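Caldeira hand gripper: setting up, looking after and mending
README for the Bradport bench set

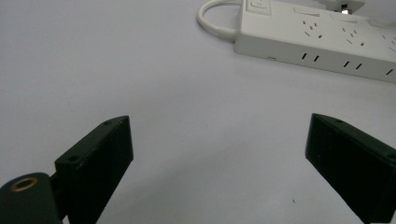 View from the gripper's own camera, fingers open over the bench, power strip at the upper right.

Welcome, and thank you for opening this file before opening the screwdriver drawer! These notes go with the recordings made at Bradport with the Caldeira hand gripper, and they cover how the tool was put together and kept going while we used it. Inna Zakharchenko wrote most of them, and Ward Van Acker added the parts on cables and fingers after the second rebuild (he has the steadier hands, so please believe him over me where we disagree).

What is in the folder

There are 3,867 recordings, sorted by bench and then by session. Each session has its own small text file saying which fingers were fitted, when the screws were last checked and anything odd we noticed. Some of those notes are very short and a few are mostly grumbling, but we left them as they were written. The Gondside recordings used an older handle and live in a separate folder - please don't mix the two if finger position matters to you.

Fitting the fingers

The fingers are black blocks with small screw holes near the top, and they are fitted as a pair. Lay both out on a clean bench with the inner faces towards each other before you start. Put every screw in loosely first, then go round again and tighten a little at a time. The body has brass-coloured threaded inserts set into dark plastic, and they will forgive you a good deal, though not a screw that has gone in crooked. If you feel it bite early, back it out and begin again.

Fully open, the fingertips should measure 130 mm apart. Write the figure you get in the session file, even when it is the right one.

Camera check

Plug in at the bench, start the viewer and open the fingers all the way. Both should come up from the bottom of the view and lean in towards each other. The right one looks bigger than the left on our unit, and we have left it like that throughout, so a matching pair in the view means somebody has moved the mount. Wipe the inner faces with a dry cloth. Dust shows up very nicely on black!

Regular care

Check the finger screws every 180 recordings. In January we let this slide at Bradport and ended up with a whole afternoon of wobbly closing, which is marked "loose left" in the session files.

If an insert turns in its seat, stop using the handle and send the body to the Stovholm workshop. Ward did try gluing one in place, and it held for 2 sessions.

Last edited June 1, 2019. Corrections are very welcome, and so are spare screws.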